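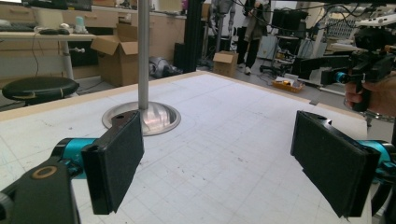 Figure 1. White table top with a printed grid and scuff marks.

How Long Does a Table Top Stay White? Cleaning Habits in the Wimdale Study Rooms

Our group picked this topic after a whole term of writing lab notes on grubby desks, and it turned into the most fun we've had with a project all year! We wanted to know which everyday cleaning method lifts pencil, coffee and marker best from a white surface, and whether people clean up after themselves at all.

What we did
We cut test tiles from an old Clastus shelf and marked each one with the same three stains. Then we tried plain water, dish soap, baking soda paste and white vinegar. Every tile got 200 strokes with a cotton cloth (our arms were very sore by the second afternoon). We also put a short survey on the Wimdale student page in May and got 300 replies, way more than we had hoped for.

What we found
Baking soda paste was the clear winner on coffee and pencil. Marker was tougher. Vinegar hardly touched it, and soap only smeared it around until we changed the water. The paste did leave a dull patch on two tiles, so we would use less of it next time and press more lightly.

The survey surprised us too. Most people said they wipe a desk before they sit down, but far fewer wipe it when they leave. Several asked for a spray bottle by the door, and we love that idea.

What we would change
We let the coffee dry overnight on some tiles and only an hour on others, and that makes those results hard to compare. We'd also like to repeat the marker test on the older desks in the Arnon building, where the finish feels rougher and the stains seem to sink in.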